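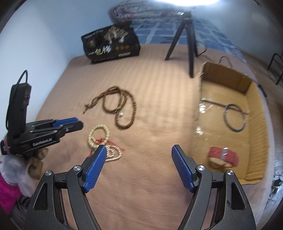
Worero Makers > Builds in progress > Hand-held grippers for teaching an arm at home, worth it?

fenland_pete
Started 31 posts ago on the old board, moved here by request. Short version for anyone new: I want my home-built arm to pick small things off a soft surface and drop them in a box. The plan is two hand-held grippers with a camera on top, I do the job by hand over and over, and the arm is meant to learn it from the recordings. Beads on a bed, cardboard box next to them. I have 23 goes recorded so far. Tell me why it won't work.

Okholm
Because of the beads. You've picked the worst object in the house. A long strand has no fixed shape, so every grab is a new problem. I'd want to see it manage a wooden block before I believed a word about jewellery.

fenland_pete
Blocks are boring and everyone's done blocks. If it only works on blocks I don't want it.

Okholm
Everyone's done blocks and half of them still drop the block.

mrs_tansy
I'm with Okholm, sort of. My worry is the bedspread. Two soft pads closing on a thin bracelet will take a pinch of cloth with it more often than not. You'll feel it through your hand and ease off without thinking. The arm can't feel anything and the camera won't show what your fingers did. So what is it learning from?

Campos_R
It learns from the jaw opening, doesn't it? If that gets logged along with the video then easing off is in there.

mrs_tansy
Only if it's logged well. Pete, is it?

fenland_pete
It's logged. Whether it's logged well I couldn't swear to. The numbers jump a bit when the jaws are nearly shut.

mrs_tansy
Nearly shut is the only part that matters for a bracelet!

Cayetano Villanueva
Can I be the miserable one about money. I went down this road in November with a pair I made from the Fullus drawings. Printed parts, screws, pads, camera, leads, a second set of leads after I trod on the first. It came to 1,459 by the time I stopped adding it up, and that's before the arm. What I got was an arm that could lift a sock if the sock was where it had been on the day I filmed it. Move the sock a hand's width to the left and it closed on nothing, very confidently.

Campos_R
How many goes did you record?

Cayetano Villanueva
20 a night for three nights.

Campos_R
Well that's your trouble. Sixty isn't much, and I bet the sock hardly moved between them. Shift it, turn it over, change the lamp, do it again.

Cayetano Villanueva
People always say more. I asked how many would be enough and got a different answer from every person I asked, all of them bigger than whatever I had.

fenland_pete
Fair. I do move the beads between goes, and swap which one is nearest the box. Haven't touched the lighting.

Okholm
Do you always come at the strand from the same side? Loops lying loosely are one thing, but if you grab near the tassel each time it'll only know tassels.

fenland_pete
Mostly the same side, now you ask. Bother.

joist
Different complaint. Cables. Every one of these home rigs has a lead coming off the camera and sooner or later it hangs where it shouldn't. Tape it back along your arm. And get any spare cable out of the box before you start, or the arm will think a box has to have a cable in it.

mrs_tansy
That last bit sounds daft but I've seen it happen with a tea towel.

Campos_R
I still say carry on. Do the bracelets first, leave the long strand till last, and hold a few recordings back for checking.

Okholm
And buy a block.

fenland_pete
Fine. Bracelets this week, from all sides, lamp moved. If it can't get 3 in a row into the box I'll put the block on the bed and you can all be smug.

Cayetano Villanueva
Post the misses too please, not just the good ones. I've watched enough clips that stop right after the grab.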